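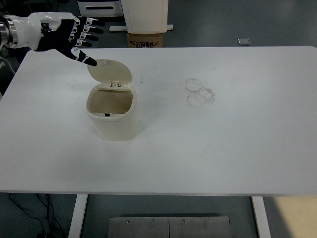

2 min read

The tabletop bin is a small product with one moving part, and Dudholm spent most of its development time on that part. The company's lead designer, speaking from the Hafstein workshop one afternoon in July, began with the hinge.

"The lid has to stay up when you open it," she said. "If it drops back on your hand, you stop closing it at all and the bin sits open."

The lid on the cream version swings up toward the back. Two tabs hold it at the rim, and a small black latch piece sits at the front inner edge. The latch was redrawn twice. "The first one needed a hard push, and on a light bin a hard push moves the bin," she said.

Testing followed a fixed schedule: 1,000 openings by hand, then a wipe-down, then a check of the tabs. The bins were used on white tables, which show every ring and scuff. "You learn what people put next to a bin. Cups, mostly."

Asked about the rounded corners, she was brief. "Crumbs. A square corner holds them - a round one wipes clean."

The first run, made at Farau, was 1,000 pieces. Almost 21 came back, all with the same complaint about a stiff lid. Bruvberg, which sells the bin, now stocks the lid as a separate part. It fits both the old and the new body and goes on without tools.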